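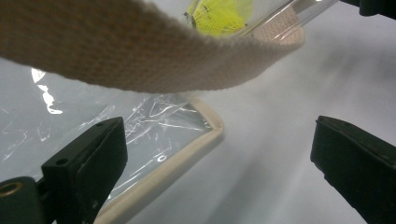
Datasets > Household > Small Sports Items

# Kumdale Bags and Tubes

Filed under: packing, storage, sports gear

Kumdale is a set of 1393 short clips about putting small sports things in order: clear tubes, woven straps, soft plastic pouches. It was collected in 3 homes in Vokomdale.

## Notes

- Creased clear plastic is hard to label. We marked only the border of a pouch - the wrinkles are ignored.
- A strap that crosses a tube gets its own label.
- 155 clips have no label yet.

## Contact

Delwyn Costigan keeps the label list. Please write to her before you change the names of classes.

2 comments · 3 shares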